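Simley Building Users' Group
Minutes of the meeting held on Thursday, November 9, 2023

1. Minutes of the last meeting
Agreed as a correct record, with one change. The lease on the ground floor store is with Holub, not Zesano.

2. Heating
The radiators on the stairs have been bled. The one by the back door is still noisy and will be looked at again when the boiler is serviced.

3. Sockets and extension leads
The group went through the list of extension leads drawn up after the May meeting. There are 19 on the list. Most are on the floor under desks, and two of these have damaged casings and have been thrown away. Fetier quoted 2,000 pounds for extra wall sockets in the two upstairs rooms. It was felt that this should wait until the new financial year.

In the meantime, power strips are to be kept off the floor wherever there is a wall to hang them on. Adhesive hooks are allowed on painted walls. The strip should hang upright with its cable running down from the bottom, and the switch should be easy to reach from the table. 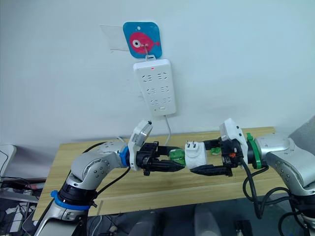
The Zesano office asked whether a stick-on hook would hold once all the sockets were in use, as adapters are heavy and people tend to pull at the strip when taking a plug out. They would prefer screws. It was agreed that stick-on hooks may stay for now, but that anyone unplugging should hold the strip steady with the other hand. Any hook that starts to lift is to be taken down the same day and reported.

It was also agreed that:
Power strips are not to be plugged into one another.
Heaters and kettles go straight into a wall socket.
Travel adapters are to be unplugged at the end of the day and put in the drawer by the printer.

Holub will get a price for screw-fixed brackets. Action: Holub, before the next meeting.

4. Kitchen
The fridge will be emptied on the last working day of each month. Anything without a name on it will be thrown out. A new washing-up bowl is needed, and Zesano will buy one.

5. Bicycles
Some 90 pounds is left from the rack money. It will go towards a light over the side entrance.

6. Any other business
The code for the front door will change next week. Each office will be told separately.

The meeting closed at ten past five.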